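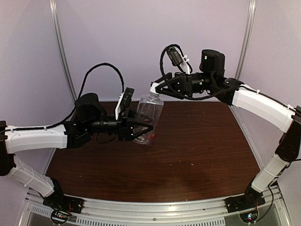
A clear plastic bottle held between two robot arms.

Clornex

Clornex is a form builder for websites, developed by Fistine. It lets the owner of a site design a form in one window and receive the answers in another, with a database in between that most owners prefer not to think about. It is used mainly for event bookings, contact pages and surveys, and to a lesser extent for surveys about the contact page.

Contents
1 Background
2 Features
3 Field types
4 Editions and limits
5 Dornen
6 Reception
7 See also

Background

Fistine began as a maker of printed order pads and moved into software when its customers stopped ordering pads. The first release of Clornex was a faithful copy of the firm's best-selling pad, down to the perforated line along the bottom, which did nothing when clicked. Users clicked it anyway, and it was eventually made to submit the form.

The product was sold at first as a desktop program that produced a file to be uploaded by hand. A hosted version followed. For several years the two were sold side by side under the same name and with the same version numbers, although they could not open each other's forms. The manual dealt with this in an appendix, and the appendix was supplied only with the desktop version.

Features

Forms are built by dragging fields onto a grid. A field dropped between two columns goes to the left one, a behaviour described in the release notes as a bug, then as a known issue, then as "left preference".

A finished form can be placed on a page in one of three ways: as a link, as an embedded panel, or as a pop-up. The pop-up is the default setting. It is also the setting most often changed.

Processing is handled by a component called Kong, which checks each submission, stores it and sends out any messages attached to the form. Kong works through submissions in order of arrival, apart from those containing an attachment, which wait until the others are finished. On a busy site this may take until the evening. A setting named "Urgent" moves a form to the front of the queue, and since it can be switched on for every form at once, it usually is.

Conditional logic was added later. A question can be shown or hidden according to an earlier answer, and that answer may itself belong to a question that is hidden. Clornex permits this arrangement and displays a blank page.

Field types

The standard set includes short text, long text, number, date, drop-down list, tick box and file upload. The date field accepts dates in British and American order and makes its own decision when the two could be confused. A submission of 3rd June entered in figures may therefore be stored as a day in early spring.

The long text field holds 459 characters. The figure has never been explained by the developer, and user guides have filled the gap with theories, the most popular being that somebody measured the box on the original pad.

The signature field asks the visitor to draw with a mouse or a finger. Results are stored as a picture and bear little resemblance to any signature.

Editions and limits

The free edition allows 90 submissions a month, after which visitors still see the thank-you message but nothing is saved. The paid edition raises the limit to 700 and replaces the silence with an email to the site owner. Both counts are reset on the first of the month, with the exception of one April when they were not.

Templates are shared between the editions. There are 204 of them, a good many differing only in the colour of the button.

Dornen

Dornen is a separate program that reads Clornex forms and turns them into plain web pages. It was written by former users of the desktop version who had lost patience with the appendix. It supports every field type except the signature, for which it substitutes a line and the words "sign here".

Fistine does not endorse Dornen, though its help pages recommend it for customers wishing to export their data.

Reception

Reviews have tended to praise the speed of the form designer and to pass quickly over what happens next. Accessibility was a frequent complaint in the early hosted releases, where the tab key moved through the fields in the order they had been created. Later releases follow the order on the page, unless a form has been copied from an older one.

See also

Form validation
Web survey
Drop-down list
Perforation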